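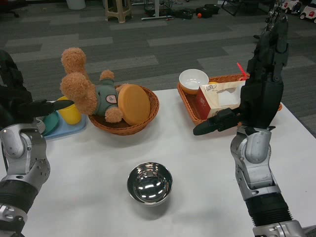

Teddy in his basket, yellow cup next door.

So I finally went to the open day at Mavcombe! I've been going back and forth about whether to apply there after this semester, and my roommate was sick of hearing me talk about it, so on Sat 4 August I set two alarms, slept through the first one, and ran for the bus with wet hair and half a bagel.

The bus takes 50 minutes, and I'd planned to read my psych notes the whole way (the test is on Tuesday, help). I read one page. Then I fell asleep against the window and woke up with a crick in my neck that is still there as I type this.

Check-in was in the Griria building, the big ugly one with the nice stairs. They give you a lanyard, a map and a pen that stopped working before lunch. The map is useless, by the way. It shows the library on the wrong side of the parking lot, and I walked a full loop with a girl from Ohio and her dad before we asked a guy mowing the grass.

First thing was the welcome talk, 30 minutes, mostly slides. I liked the part on how you can switch majors in your first year without losing credits, because I've already changed my mind once and I don't trust myself. The money part went by way too fast. Somebody asked about work-study and got told to go to the booth, and the booth had a line out the door all day, so I still don't know. I'll email them.

Then you could pick a sample class. I picked Brândușa Bălan's, on how people learn a second language, and oh wow, I loved it. She had us learn 15 words of a made-up language called Hodoroagă (she also says it about her car) and then chatted with us about something else entirely and tested us after. I got nine. The dad from Ohio got fourteen and was unbearable about it, in a sweet way. She stayed behind to answer questions and told me straight out that the reading load in second year is heavy and that people who work weekends struggle. I work weekends. Good to know now, I guess.

Lunch was in the cafeteria and they gave us a voucher. I had the lentil soup, which needed salt, and a brownie, which needed nothing. Prices looked a bit higher than at my school but the coffee refill is free if you bring a mug.

The dorms were the part I was nervous about. The rooms are small! Desk, bed, closet, window, done. The one they showed us was on the third floor and there's no elevator. But the kitchens are clean and the laundry is in the same building, and right now I carry mine across a street, so that would be a step up. A student there told me everybody uses an app called Unside to trade shifts, rides and old textbooks. I downloaded it on the spot and it wants a school email. Oh well.

I wanted to see the music rooms too but my feet hurt and the last bus I could catch left at 2, so I skipped them. They're doing another open day in April and I might go again just for that, and bring my mom, who has a list of questions longer than mine.

Anyway, my throat feels scratchy tonight and I have four chapters to get through. If anyone reading this goes to Mavcombe, please tell me how cold the dorms get in winter!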